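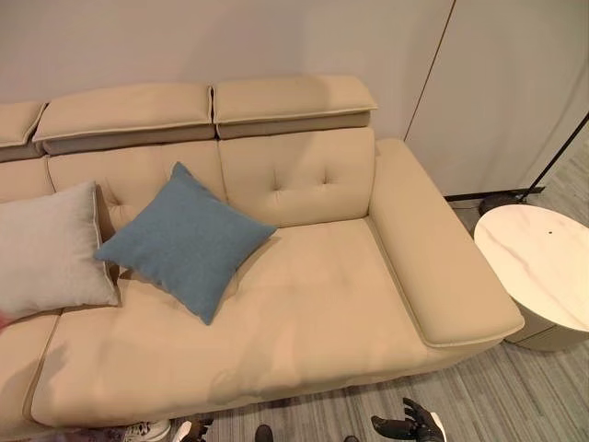 Our robotics club should drop the arena next year. There, said it. I've coached the Tuesday group for a while now and every season it's the same, flat floor, foam blocks, a taped square to park in. Kids get very good at foam blocks. Then give them a blue pillow tipped up on one corner against a gray one, on a leather sofa that wrinkles, and suddenly it's a real problem again. Where do you grab it? What's the edge? Pillow edge or cushion edge, the gray pillow and the seat both have piping. Good questions, all of them, and not one ever came up over a foam block.

Kulsoom Ghumman, who runs the Rokamlow regional, disagrees with me and she's put it in writing. Her point is scoring. A block is in the square or it's out. Who decides if a pillow is straight? Fair. But we judge essays, dont we. We judge diving. Two parents and a rubric, done.

The other complaint is money. Our arena kit cost the club $407 and $151 more in replacement parts, and it's good for one season because then the game changes. A secondhand sofa is what, a few phone calls. The Fisine team practices in somebody's den.

And yes, it's slower. 11 kids, one couch, a lot of waiting. My group spent a whole evening argueing over whether to come at the pillow from the top or slide in from the side. No score, no trophy. Best session all year, I thought. Arness, our youngest, drew the approach on the back of a pizza box and wouldn't let anyone throw it out.

So, proposal for the spring meeting. Keep the arena for the first-years. Everyone else gets furniture. Pillows, a blanket to fold, maybe a side table to clear later on if we're brave. If Rokamlow won't score it we hold our own day and invite Fisine. Comments open till Friday, be nice.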